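January 31, 2018 - bench notes, Flodside workshop

Organiser day again. The Joshi order has grown legs and now wants the desktop unit in one size only, the small one, which is the size we had all quietly agreed to drop in September. So back to the small one.

Things settled this morning, written down so that I can't be talked out of them:

- Labels stay yellow. I tried white and cream on the old test unit and lost them both from across the room.
- Labels go on every compartment, including the ones where the contents are obvious. The contents are only obvious to whoever put them there.
- Round knobs, white. I still have most of a bag of 100 from Levico and I intend to die with fewer.
- Dark trim on the edges. It hides my sanding, which is between me and the trim.

Drawers: the stacked pair on the left are the ones people reach for first, so they get the good runners. Waxed the test pair with a candle stub and they slid well for the rest of the morning. Rewax after roughly 200 pulls, or when the swearing starts. Don't use the Lirnier polish. It smells of pears and goes tacky by lunch.

The tall slots at the back right are the bit I keep arguing with myself over. A bottle stands up in there nicely and clears the top by a fair way, so nobody will lose it. Smaller things lean, slide behind the bottle and cover up the label that says what they are. Options: a taller label, a shallower slot, or tidier customers. Have pencilled in the shallower slot. Cutting list needs 2 mm off the rear divider, and somebody (me) should check that before the saw is on and not after.

The lipstick label stays where it is, on the wall above the open front tray. Had a long think about moving it down to the tray itself and then had a biscuit.

Costing still to do. Levico want 3000 for the next lot of board, which seems a lot for something that arrives bowed. Will ask for a flat price and flat board in the same letter and see which one they manage. 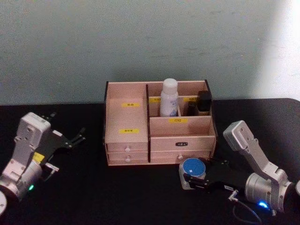
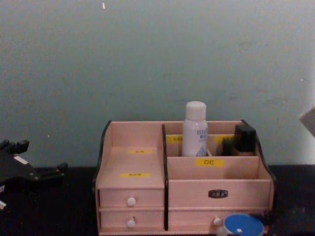 Small organiser on the black bench top, yellow labels on, bottle in the back slot.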